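From: Filippos Raptis
To: Ermont House residents list
Date: January 3, 2019
Subject: Re: [ermont-res] Washing, folding and the linen cupboard

Hello all,

Replying to Zoi's message and to the two people who wrote to me off the list. I have left her points in so that newer residents can follow.

Zoi Balaskas wrote:
> Could we please agree something about the laundry room before
> term starts again? Three things.
>
> 1. Clean washing is being left in a heap on the folding table.
> On Sunday I moved the same heap twice to get at the table, and
> then someone else put theirs on top.
>
> 2. The linen cupboard on the second landing won't shut. Half of
> what is in it has never been folded, only pushed in. I took
> out a fitted sheet and most of a shelf came with it.
>
> 3. There are brown cloths and covers in there which I think are
> the old Psarras ones from the downstairs sitting room. Does
> anyone use them? If they are going, can they go before April,
> when the new bedding is delivered?
>
> I don't mind doing a morning on the cupboard if one other
> person will do it with me.
>
> Zoi

On point 1. The table is for folding and then it should be clear. If you can't fold straight away, put your washing back in your own bag and hang the bag on the hooks by the door. If you find someone else's washing on the table, bag it and hang it up. There are spare bags under the sink. Please don't put it on the floor or on top of the dryer.

On the machines, the left-hand one now spins at 800 again after the repair. It had been leaving things very wet, and I suspect that is why so much was being draped over the table and the banisters. Heavy items such as throws and bath mats should go in that one on their own. The Minano powder in the tub is for everybody. One scoop is enough for a full load and half a scoop for towels.

On point 2. Chrysanthi Chatzigeorgiou and I went through the top two shelves before Christmas and they are in fair order. The bottom two are not. We settled on this, and I would like to keep to it:

Top shelf: single sheets, fitted ones on the left, flat ones on the right.
Second shelf: double sheets, same arrangement.
Third shelf: towels, folded in thirds lengthways and then in half.
Bottom shelf: blankets, throws and covers, with the fold facing out.

Pillowcases go inside one of their own set, so that you can take the bundle and not have to hunt. Fitted sheets are the ones people give up on. Put your hands in two corners, tuck one over the other, do the same at the other end, lay it flat and fold the elastic edge in. It doesn't have to be neat but it does have to be flat.

On point 3. Yes, some of those are Psarras covers and they no longer fit anything we own. The chairs they were made for went in the clear-out. Markos Michailidis would like two of them for dust sheets when he paints the back bedroom. I suggest we keep a couple more for the same purpose and let the rest go. The Zotus throws are different and should stay, as they are in use all winter. You can tell them by the stitched hem and the label in one corner.

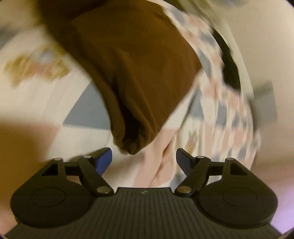

Do the large throws need two people to fold?

One person can manage with a bed or the big table to lay the throw out on, but two is quicker and keeps it off the floor.

Ronaldo Conceição has asked about money. There is 3000 in the household account, and nearly all of it is put aside for the bedding and the hall carpet. I don't want to spend any on baskets or dividers until we have seen how the cupboard looks once it is folded. Old shoeboxes do perfectly well for flannels and tea towels.

Zoi, I can do the cupboard with you a week on Saturday, starting at ten. If the weather is dry we can hang the blankets out while the shelves are being wiped. Anyone who wants something kept should put a note on it before then, with their room number. Anything with no note and no obvious use will go to the textile bank behind the station.

The key to the linen cupboard is back on the hook in room 7. The code for the outside drying yard has been changed to 2153, so please stop propping the gate open with the peg basket. Two lots of pegs have gone soft from being left out in the rain.

Filippos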